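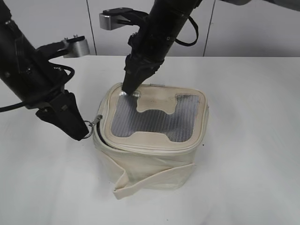
What We Picked and Why

Our project for the soft goods unit was to take an everyday zip bag, work out how it was put together, and then sew our own version of one part of it. I worked with Thandeka Visser, and we spent way too long choosing. She wanted a backpack. I wanted something that would fit on one table and not take until June to understand (I won that one!).

We ended up with a small cream bag with rounded corners and a big silver panel on top. I liked it right away, mostly for the silver. It has fine ribs running through it and it sparkles when the light hits it, and next to the plain cream it looks pretty fancy. The shape is odd too. You'd expect a simple rounded rectangle, but a cream tab comes down into it from the top edge and leaves a notch.

Looking at the Outside

We started with the edges. There's a raised rim going all the way around the top, and my guess is that it helps the bag keep its shape. I'd never paid attention to piping before this class, and now I see it on every couch cushion I own.

The zipper took up most of our first afternoon. Thandeka thought the corners would be the hard part to copy, and she was right – a zipper does not like going around a curve. Our teacher, Mr. Chauke, told us to snip the zipper tape a little at each bend before pinning. We did that on our second try and it went a lot better, although the seam still puckered in two places.
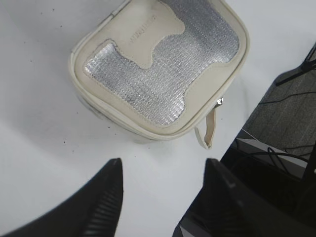

The silver panel and the cream tab, with the zipper pull and loop at the lower right.

There's some lettering pressed into the tab, but it's the same color as everything around it and so faint that neither of us could read it. Thandeka made a pencil rubbing and got a gray smudge. We taped it in the notebook anyway.

Making Our Own Panel

For our sample we copied just the top. The silver fabric came from the scrap bin at Estwood and it frayed like crazy, so there was glitter on my sweater for days. We cut the notch with a paper template, ironed thin backing on the silver, and stitched close to the edge. Going slowly around the tab was the only way I could keep the line even.

We showed it to the 18 people in our section. Most of them liked the panel, and a few asked for a longer zipper pull. Next time I'd use a stiffer cord in the rim, and I'd sew the zipper in before the panel. Our full notes came to 1767 words and are in the class folder.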